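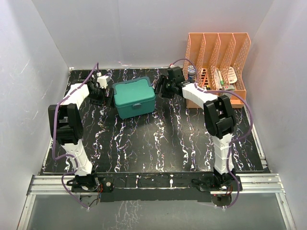

Teal storage box with lid and front latch tab

Stindine Slip Ball Kit

Share 246 | Comments 4

The Stindine is a double-end bag for home and gym use. It hangs between a ceiling hook and a floor anchor on two elastic cords, and it moves fast enough to make you keep your hands up. Most people start with the cords slack and tighten them after a few weeks.

The cover is stitched leather over a replaceable rubber bladder. Pump it until the surface gives a little under your thumb. Do not use a compressor.

In the kit:
Bag, 9 in.
Two cords with steel clips
Floor anchor (fill with sand or water)
Hand pump and two needles

Ceiling height should be 7 to 9 feet. For higher ceilings, order the Unano extension strap - it is sold separately and fits both cords.

Maribel Ayala runs the Thursday night beginners' class at Grecu Boxing and has six of these up. "We change the cords once a year and the bladders when they go soft. The covers are the same ones we started with."

Replacement cords ship from Zimasero in packs of two. Wipe the cover with a damp cloth after use and keep it away from heaters.

Wall brackets are not included. The ceiling hook must be rated for 200 lb.

Shares 200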